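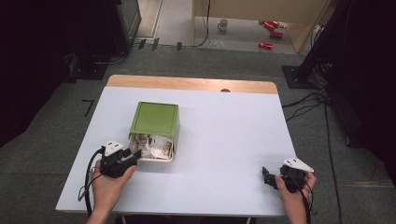
Kondo Planner: Frequently Asked Questions

What does Kondo do?
It takes recorded gripper paths and turns them into something an arm can follow without hurting its own feelings.

Do I need Prusmont as well?
Only if you want perception. Some people like to know where the box is.

Why does the import stop at 400 clips?
We picked that limit in July and have been defending it ever since. Change max_clips in the config and we'll look the other way.

My replay lags the recording by 40 ms. Is that a bug?
It's the smoothing filter. Turn it off and you'll find out why we added it.

How does the planner know the jaws are open?
It reads the width from the log. If the log has no width, it assumes fully open, the optimist's choice.

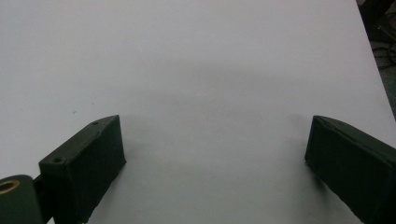
Solomiia Kovalchuk: Mine assumed fully closed until I upgraded to version 2. Might be worth adding that here.

Added. Version 1 was a pessimist. See ticket 771.

Can I still use the old Lanz file format?
Yes, read-only. Please don't tell it we said so.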